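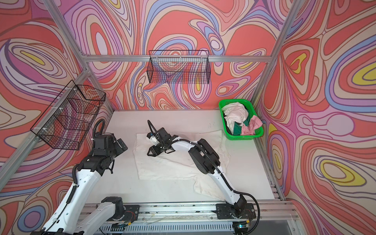 Laundry station with the swirl wall covering; full basket at back right.

Trandlow Laundry Set

Maintained by Florin Dumitrescu and Baltasar Herrera
Last updated: 6 Feb 2026

Contents

The set covers everyday laundry handled on a white table: shirts, towels, cloths and a few baby items. There are 227 sessions. Of these, 211 have been checked and labeled. The rest are in the folder named pending and should be left out of any count you publish.

Items

Garments and cloths came from two household donations in Bernach and were washed before use. Stains that stayed after washing were left alone — look for the tag "marked" in the item list. Colors are given in plain words (white, dark green, light pink) and were entered by hand, so expect "off-white" and "cream" for the same towel.

Baskets

Laundry starts in a plastic basket with lattice sides. The wire mesh baskets on the walls are listed as fixtures and keep the same ID in every session, full or empty.

Wall coverings

There are 6 patterns. The coral and lavender swirl is listed as Varora. Swapping a covering does not change the session number.

Known problems

Bunched cloths are sometimes labeled "folded." Baltasar is going through these by hand, starting with the towels. Session 200 has the wrong item list — use the one in the fixes folder.

Corrections go in the file called notes, one per line, session number first.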